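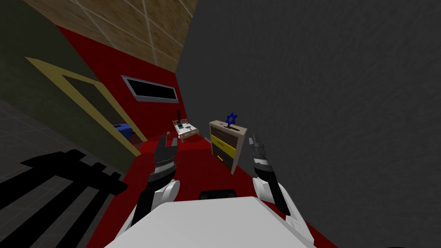 1/ Spent the week on door schedules for the Lengyel building. 188 doors, three different numbering systems, one of them in pencil. Some notes for anyone doing the same job.

2/ Number doors by the room they open into. If you number by corridor, every change to a corridor breaks the sequence. We had to renumber the whole second floor in April after one partition moved.

3/ Write the clear opening width separately from the leaf width. They get mixed up constantly. Stops, hinges and a leaf that only opens to 90 degrees all eat into the gap.

4/ Handing: pick one convention and draw it on the first sheet. Emese Deák and I had 12 doors marked opposite ways and we were both right by our own rule.

5/ Undercuts. The ventilation drawings asked for 7 mm and the floor finish was chosen later. Measure from the finished floor — the slab level is no use to the joiner.

6/ Fire rating belongs to the set: leaf, frame, seals, hinges, closer. A column that just says "FD30" against the leaf isn't enough. Give the ironmongery its own column and refer to the set by code.

7/ Kylie Kingi asked what software. A spreadsheet. Frozen header row, one door per line, no merged cells. Merged cells break sorting.

8/ Still open: door 2.14, which is on the plan and missing from the elevation. Lilla Simon is checking on site on Monday. Revised schedule goes out after that.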